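The Fruit Standard

The best document I ever worked on was 4 pages long and it was about putting a piece of fruit in a fridge!

We had been given the little room at Nistari because the big one was full of forklifts, and we couldn't have been happier. It had a desk, a fridge, a herringbone floor and a corner where the wifi died. Plevness wanted a household code of practice for humanoids by September, and household meant kitchens, and kitchens (I argued this with great passion over a tray of sandwiches) meant fruit.

Rule one took us a whole morning. The robot shall be tethered before it is powered. Easy, you'd think, but which end do you clip first? Who checks the clip? We wrote it, crossed it out, wrote it again in a different colour, and by lunch we had a sentence I would gladly have had embroidered on a cushion.

Rule two was mine and I loved it like a child. The idle arm shall hang. The old Maruyama code let the spare arm do whatever it fancied while the other one worked, and I'd once seen a spare arm sweep a butter dish off a bench with tremendous dignity. So ours would hang, fingers down, out of the way, until it was called for.

Rule three said no person between the hand and the door. Rule four said the basket stays put, at the fridge end of the desk, and you do not nudge it to be helpful. I was the nudger. They wrote that one for me, and fair enough.

By Sunday we had 27 rules and a robot named Plillow, after the cushion joke, and I read every rule aloud in my best radio voice while the kettle boiled. Then we cleared everything but the basket off the desk, stood well back behind the tape and began.

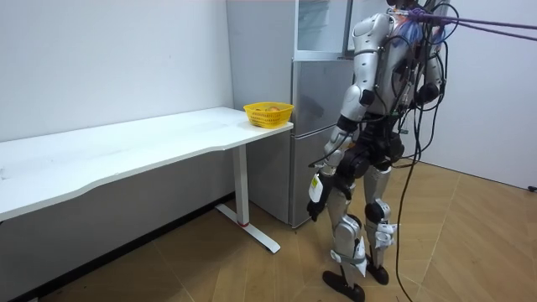
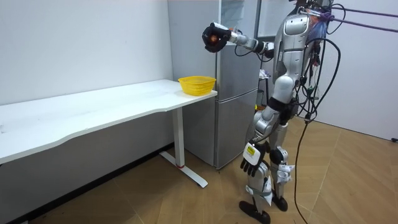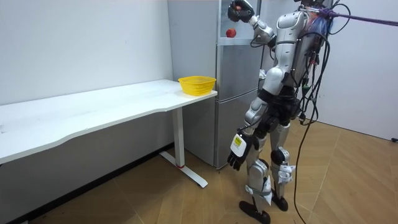 Rule two held in all three, I said, far too loudly, look at that arm hang!

Yes, but where's your rule for the door, came the voice from Plevness down the speaker. You've told it where to stand and what to do with its elbow, and there isn't a word in here on how long a fridge may be left open. My milk would like a word with you.

I turned the pages over, and then I turned them over again. Then I uncapped the green marker, wrote 28 in the margin and asked how everybody felt about seconds.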